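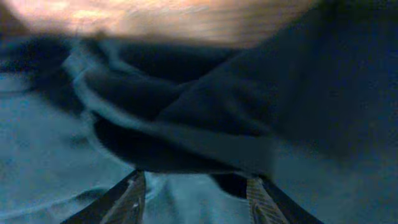 Help wanted: laundry folder and sorter, Trullton Wash & Fold

Hi! I'm Buppha Kaewmanee and I run the wash and fold counter at Trullton, on the Clalton side of the bridge, next door to the shoe repair. I need one more pair of hands in the back room, mornings, starting in March, and I'd love to find somebody who likes folding clothes. Those people exist (I'm one of them) and I'm hoping you're reading this.

The job is mostly sweatshirts, T-shirts, work pants and towels. We do a lot of dark clothes, because two of our regular accounts wear navy, and if you've ever tried to find the sleeve of a navy sweatshirt inside a heap of other navy sweatshirts you'll know that it takes a bit of patience. You learn to look for the hems and the seams, and after a week or so your fingers find them before your eyes do.

What a morning looks like: you come in at 7:30, check the order slips, and start pulling loads from the dryers. Everything gets shaken out, turned right side out, checked for spots and sorted by customer before any folding happens. Please don't skip the pockets! Last month I washed a whole pack of gum with Chaiwat Wattanapong's work shirts and he was very nice about it, but I was picking at that dryer drum for an hour. Then we fold, bag, tag and shelve. Pickups start at noon and you're usually done by 12:30.

The pay is $15 an hour, paid every two weeks. It's 20 hours a week to start, with more in the fall when the blankets and heavy coats come in. You also get your own laundry done free, one bag a week, and you're welcome to the coffee, which Yoga makes far too strong. That's Yoga Sitompul, my morning person for 9 years now. Yoga will train you, and has firm opinions on fitted sheets, so go along with it at first and argue later.

You don't need experience. I can teach folding to anyone who wants to learn it. I do need you to be OK on your feet for a few hours, able to lift a full laundry bag onto the table, and fine with lint, because there is so much lint. Fragrance is a problem for a few of our customers, so no perfume or scented lotion at work please. Being able to read messy handwriting would help too (mine, mainly).

Things I care about: turning up on time, and telling me when something goes wrong. If a red sock gets in with the whites, come and get me right away and we'll sort it out together. I've shrunk a cashmere sweater myself, I'm not going to yell.

To apply, stop by any morning before 11 and ask for me, or leave a note at the counter with your name, phone number and the hours you can work. A resume is fine but I don't need one. If I like the sound of you I'll ask you to come in for a paid two-hour tryout, and you can see how you like us. Bring comfortable shoes and something to tie your hair back with if it's long.

Parking is behind the building, and the number 9 bus stops across the street. Come in by the side door if the front is locked, and knock loudly, the dryers are noisy.

Buppha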